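The sample file and the full file have different column orders. Read them by column name and not by position.

# Kirkum–Gusley Household Packaging Diary

A cleaned set of diary entries on the packaging that households in Kirkum and Gusley threw away, reused or put out for recycling. Each row is one item, or one group of identical items, written down by the household on the day it left the kitchen, bathroom or workroom. Garden waste, food and returned deposit bottles were outside the diary.

The diary covers 144 households. Each was asked to keep it for four weeks, starting in September. Not all of them finished, and the unfinished diaries are kept in the data with a flag.

## Files

| File | Contents |
|---|---|
| `entries.csv` | All diary rows after cleaning |
| `entries_sample.csv` | 2,000 rows drawn from `entries.csv`, for testing scripts |
| `households.csv` | One row per household: town, size band, bin type |
| `item_names.csv` | The 472 item names in use, with their material codes |
| `changes.txt` | Notes on corrections between versions |
| `forms/` | Blank diary pages, both printings |

All files are UTF-8 with Unix line endings. Decimal point is a period. Missing values are empty cells, never zero and never `NA`.

## Columns in `entries.csv`

- `entry_id` — integer, unique, no meaning beyond that. There are gaps where rows were removed.
- `household_id` — matches `households.csv`.
- `day_index` — day of the diary, starting at 1.
- `item_name` — standard name from `item_names.csv`.
- `item_as_written` — what the household wrote, with spelling left alone.
- `material_code` — see the next section.
- `count` — number of identical items in the entry.
- `weight_g` — weight in grams for the whole entry, if it was weighed.
- `weight_source` — `scale`, `table` or empty.
- `outcome` — `trash`, `recycle`, `reuse`, `other`.
- `flag` — semicolon-separated, see Flags.

`item_as_written` is worth keeping next to the standard name if you are doing anything with text. Households in Gusley wrote longer descriptions, partly due to a wider line on the second printing of the form.

## Material codes

The codes are short and lower case:

| Code | Use |
|---|---|
| `paper` | Paper, tissue, thin card |
| `board` | Corrugated and folding board |
| `film` | Plastic film, bags, wrap |
| `rigid` | Tubs, trays, bottles, lids |
| `metal` | Cans, foil, tins |
| `glass` | Bottles and jars |
| `mixed` | Layers that don't come apart by hand |
| `thin_unsure` | Thin wrapping, paper or film not settled |

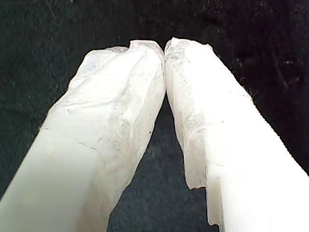 Thin wrapping caused more disagreement between coders than any other group. Tissue, glassine, foam sheet and frosted film all turn up in diaries as "white wrap" or "the papery stuff," and a second reader working from those words alone will often land on a different code. The rule is to use `thin_unsure` unless the household wrote something that settles it, such as "tore easily" or "plastic." Color and creasing don't settle it. The crumpled, translucent white covering on the left finger in the photo could be called paper or film by eye, and an entry based on looks alone should stay at `thin_unsure`. If you need a two-way split for your own work, we suggest running it once with these rows as `paper` and once as `film`, and giving both results.

`mixed` is used sparingly. A window envelope is `paper`, as the window can be pulled out. A drink carton is `mixed`. A jar with its lid on is two entries, `glass` and `metal`, and the cleaning script splits these where the diary gave them on one line.

## How entries were collected

Households filled in a paper form kept near the bin. The form had a column for the item, one for how many, one for weight and four boxes for where it went. The first printing had no room for a note. The second printing added a note line, and that text now sits at the end of `item_as_written`, after a vertical bar.

Weighing was optional. Households that agreed to weigh were lent a Garrido kitchen scale with a one-gram step. Light items were hard to weigh singly, so the instructions said to save them up and weigh them together. A run of wrappers may therefore appear as one entry on the last day of the week. Keep this in mind before plotting anything by day.

Where no scale was used, `weight_g` was filled from a table of typical weights if the item name had at least 20 scale readings behind it. These rows have `table` in `weight_source`. Names with fewer readings were left empty.

## Sorting and small items

Households were told to keep the packaging itself apart from what it came around. Tape, string and labels count as packaging only when they came in on a parcel. A roll of tape bought for use at home is a product, and its empty core is logged as `board` when the roll is finished. Tape still stuck to a box is not logged separately.

Snack packets are logged once empty, under `snack packet, small`, `snack packet, long` or `snack packet, share size`. Most snack packets are coded `mixed` because the shiny inner layer can't be separated by hand. If the household wrote "clear" or "see-through," the code is `film`.

Some households used a divided tray beside the bin to hold the day's small items until they were written down. It wasn't part of the instructions, and `households.csv` records it as `tray_used` where it was mentioned on the closing form.

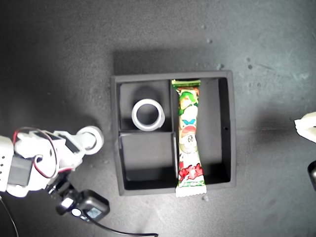
*Divided black tray with a roll of tape and a long snack packet.*

The `tray_used` column is a yes/empty field. Empty means it wasn't mentioned, so it can't be read as a no. Households marked yes logged more small items per day than the others, but they were also more likely to have a scale and to finish the diary. We haven't tried to separate these.

## Cleaning

Steps, in order:

1. Pages were typed up by one person and checked against the form by another.
2. Item text was matched to `item_names.csv` by a script, then by hand for anything left over.
3. Multi-item lines were split. The new rows share the original text in `item_as_written`.
4. Weights over the scale's limit were removed and flagged.
5. Names, addresses, prescription details and order numbers were taken out of the text and replaced with `[removed]`.
6. Material codes were assigned from the item name, then overridden where the written text called for it.

Step 6 means that two rows with the same `item_name` can carry different codes. This is intended. The code in `item_names.csv` is only the default.

## Flags

- `short_diary` — household stopped before day 28.
- `late_fill` — the form said the day was filled in afterward.
- `split` — row created from a multi-item line.
- `group_weight` — weighed together with others and logged as one entry.
- `weight_removed` — a weight was there but not usable.
- `override` — material code differs from the default.
- `illegible` — part of the written text couldn't be read.

`late_fill` is certainly undercounted. It depends on the household having said so.

## Known problems

Brand names are inconsistent. Where a household wrote a brand and nothing else, the item name was taken from the most common product under that brand in the same town, and some of those guesses will be wrong.

Kirkum changed its bin rules for cartons while the diary was running. The same carton can be `trash` early in a diary and `recycle` later on. We have not adjusted for this.

`reuse` is a loose category. Jars washed and kept are in it, and so are bags used once more as bin liners. The written text sometimes tells you which.

Larger households are under-represented in Gusley. There are no weights in either file. If you need figures for a whole town, you will have to build your own from published counts.

Takeout packaging eaten away from home is missing by design. Packaging opened in the car is mostly missing too.

## Loading

Any CSV reader will do. Set `household_id` to text or the leading zeros will be lost:

```python
import pandas as pd

entries = pd.read_csv("entries.csv", dtype={"household_id": str})
homes = pd.read_csv("households.csv", dtype={"household_id": str})
df = entries.merge(homes, on="household_id", how="left")
```

Spreadsheet programs tend to turn size bands such as `1-2` into dates — import that column as text.

## Use and terms

The data may be copied, changed and shared if the source is named as "Kirkum–Gusley Household Packaging Diary." Don't try to identify households, including by matching diary text with other sources. The blank forms may be reused without credit.

Copies are kept in the Kesov archive under the same title. Check `changes.txt` before comparing results with an older copy, as the `thin_unsure` code was added after the first release and those rows used to be split between `paper` and `film`.

Corrections are welcome through the issue list. Please give the `entry_id`, the column and the value you think is right.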